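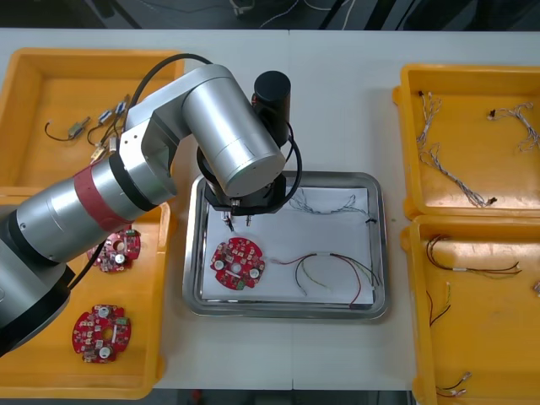 Robot arm above a metal tray, with bins on either side.

Search this guide... Go

Section 3: Setting up your visit tracker

I built Dodari to keep up with state visits and border talks without reading every ministry's website over breakfast. Getting it going is easy enough, I promise!

1. Open Countries and choose the two governments you want to follow. I'd start with one pair (you can add up to 42 later).

2. Tick Joint statements and Press briefings. Leave Speeches alone for now – a single summit can bring in 800 items and you'll never find the communiqué.

3. Set the article limit to 100 a day.

Note: unnamed "government sources" get a grey label. I like to keep them on, but treat them as gossip until a ministry puts its name to something.

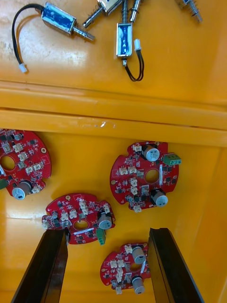 4. Pick your time zone, then press Save. Mine was wrong for the whole of the July talks, so do check it.

Caution: changing a country pair wipes its saved searches. Export them first!

If a visit gets called off, the entry stays in your list with a line through it. See page 139 for clearing those out.

Shares 42 | Comments 0

Contact | © Mabuza Guides, Hesamville, November 2022 | Back to top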